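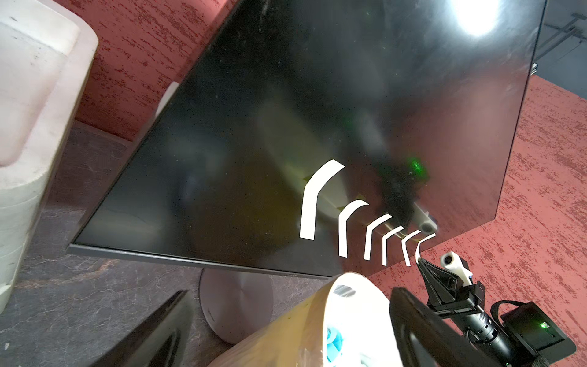 3.2 Collecting the demonstrations

All the examples used to train the policy were recorded by people driving the arm by hand from a second, smaller arm. We did not use scripted motion at any point. The operator moves the leader arm, the follower copies it, and the wrist camera records what the gripper sees on the way. Joint positions and the gripper opening are stored alongside each picture, so that every frame can be matched to the command that was in force when it was taken.

The final set holds 1574 episodes. They were gathered at three sites, which we call Cirnley, Dutska and Gondal after the buildings they are in. Cirnley is a shared office, Dutska is a workshop with a carpeted side room, and Gondal is a teaching room that we could use only before ten in the morning. Recording began in September at Cirnley. The other two sites were added once the recording software, Garkov, could be moved from one machine to another without being set up again each time.

An episode starts when the operator presses a foot pedal and ends when the pedal is pressed again. Before each one, the operator reads a short instruction from a list, such as "move to the lower edge of the screen" or "go to the bin and stop". The instruction is saved as plain text. Operators were allowed to skip an instruction if the thing it named could not be reached, and skipped instructions went back into the list for the next person. No attempt was made to keep the order the same between sites.

We put more effort into surroundings than into objects. Early trials, recorded on a clean bench with a plain cloth behind it, gave a policy that did well on the bench and badly everywhere else. After that the operators were asked to leave rooms as they found them. Floors, carpet and furniture legs were allowed into view, and so were monitors, whether they were on or off. Figure 3 is a typical wrist view of the harder sort: a large black monitor with its screen off, reddish carpet behind it, a marbled floor under its round base, and the gripper finger coming in from the lower right.

Dark glossy surfaces deserve a separate remark. A switched-off screen gives back a blurred copy of the room, and it can also give back part of the robot. In Figure 3 a bright light shows near the top right of the glass, and the reflection of a white mount with a dark lens can be made out lower down on the right. The same kind of mount is also directly in view on the arm. A learner that has never met this may treat the reflected part as a real one and slow down near it, and our first policy did so often enough for the operators to remark on it. We therefore kept such episodes in the training set, including the ones with dust and smudges on the glass, and did not mask the screens.

The white curved marks in Figure 3 are drawn over the camera view and are not in the room. They get smaller along the trail, and the smallest lies almost at the tip of the gripper. Marks of this kind are left out of the training pictures. The recorder writes the clean view and the marked view to separate files, and only the clean one is read when a batch is built.

3.3 Checking and removing episodes

Each episode was looked at by someone other than the person who recorded it. Jawad Memon checked the Cirnley and Gondal recordings and Yasir Siddiqui checked those from Dutska. An episode was removed if the camera stream had stalled, if the saved instruction did not match what was done, or if the operator had plainly given up part of the way through. Slow or clumsy episodes were kept. A few of these show the gripper going past its target and coming back, and we think they are worth having – a policy trained only on smooth motion has no examples of putting itself right.

The most common fault was a delay between the camera clock and the arm clock. It built up slowly over a long session and was hard to see by eye. From the second month onwards we restarted both clocks after every 10 episodes, and we also asked the operator to close the gripper sharply once at the start of each block. The closing motion appears in both streams and can be lined up afterwards by a short script. Blocks recorded before this change were lined up by hand where there was a clear motion to work from, and thrown away where there was none.

Exposure was fixed at the start of each session and left alone. Automatic exposure gave nicer pictures, but when the arm swung from a pale floor to a black screen the image took a moment to settle, and the settling frames fell exactly where the gripper was closest to its target. With exposure fixed, lamps and windows are sometimes blown out to plain white. We accepted this.

Five operators took part in all. None of them recorded at every site, so operator and room are partly mixed up in our data, and the comparison between sites in Section 5 should be read with that in mind.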